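Dufour Bin Grasp Study: Replication Guide
Section 4. Setting up the bin and running a block

Read Section 3 (network and arm start-up) first. This section covers the bin, the object set, the two picking policies and the log. It assumes the arm is already homed and the stop button has been tested.

4.1 What the study compares

The study compares two ways of choosing a grasp in a cluttered bin. Ceston is the baseline. It scores each candidate grasp on its own and takes the best one. Faster scores candidates in short sequences and may choose a grasp that only moves an object to a clearer spot. Both policies use the same gripper, the same speed limit and the same object set. A full run is 1678 grasp attempts, split into blocks of 32. The last block of a full run is short, and the log script accepts this.

4.2 Placing the bin

1. Tape the corner marks to the table using the template in Appendix B.
2. Set the bin on the table with its long side parallel to the table edge.
3. Clamp the rim. Tighten by hand until the bin does not shift when you push on it.
4. Run the command "bin_check". The arm moves to four points above the rim and stops at each one.
5. If any point is off by more than the width of the gauge pin, loosen the clamp and repeat from step 2.

CAUTION: Keep hands out of the bin while "bin_check" is running. The arm does not stop between points if the door switch is bypassed.

Note: Do not wash the bin floor between blocks. A clean floor reflects more light and changes the depth readings. Brush it out at the end of the day only.

4.3 Loading the objects

1. Take the objects for the block from the list printed by "next_block".
2. Drop them into the bin one at a time from rim height. Do not arrange them.
3. If an object lands on the rim or leans against the wall above the floor, pick it up and drop it again.
4. Press Enter to record the start layout.

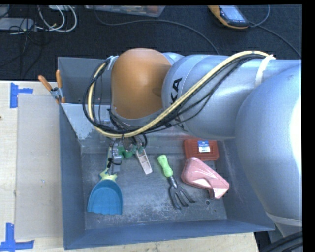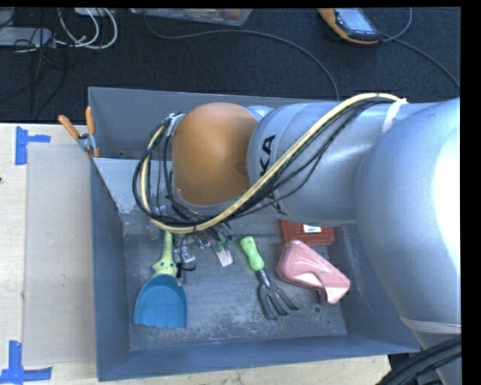 Garden tool set, with the arm reaching into the bin.

Handled tools gave the clearest difference between the two policies in the Cletport runs, and they are the best set to start with when you check a new installation. Ceston tends to pick the widest flat area it can find, which on a long tool is often the wrong end. With a set like this one, the places to watch are the blade of the blue scoop and the tines of the cultivator. A grasp on the green handle of the cultivator is logged as "handle", and a grasp on the tines is logged as "head". Faster chose the handle more often, but it also used more moves per object, so compare attempts as well as completed picks.

4.4 Running a block

1. Select the policy with "set_policy ceston" or "set_policy faster". Alternate policies from block to block.
2. Start the block. Each attempt has a planning limit of 800 milliseconds. An attempt that passes the limit is logged as a timeout and counts as a failure.
3. After each attempt, enter one code: P (picked), D (dropped), M (moved only) or N (no contact).
4. Use M only when the policy announced a move before the arm started. If an object shifted by accident, enter N or D.
5. When the bin is empty before the block ends, reload the same objects as in 4.3.

CAUTION: If a cable pulls tight over a joint, press the stop button and free it with the arm powered down. Do not try to guide the cable by hand during a block.

4.5 Checking your result

Run "summary" after the first ten blocks, five for each policy. At Cletport, Faster reached a pick rate of 68 percent on the handled tools. A new installation will not match this exactly. If your rate for both policies is far lower, check finger wear and the bin position before changing any software setting. If only Faster is low, look at the timeout column first. A slow planning computer affects Faster more than Ceston.

Keep the raw logs even for blocks you discard. Mark a discarded block with "void" and a short reason, then run it again with the same object list.

Guide revised 8 September 2019. Section 5 covers finger replacement.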